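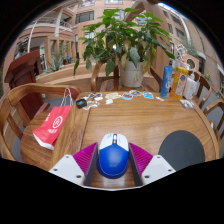
Paju – hand-held gripper demos
2 min read
Print | E-mail this page

Paju is our growing set of tabletop demonstrations, and we're really happy to finally share it! People hold the gripper and do ordinary things with ordinary objects (a computer mouse, a shopping bag, whatever is lying around), and a policy learns from the recordings.

The June release has 88 episodes from 14 tables at Grakside and Zadthorpe. Clutter stays in. Please keep it in when you contribute, too – we love a messy table!

Split: 70 episodes for training, 13 for validation, the rest for testing. Tables are not shared between splits.

Known gaps: very few glossy objects, hardly any evening light, and almost everyone so far is right-handed. Lefties, we want you!

Questions, fixes, new episodes: Rasmus Toom, Graltidgate.

Print | E-mail this page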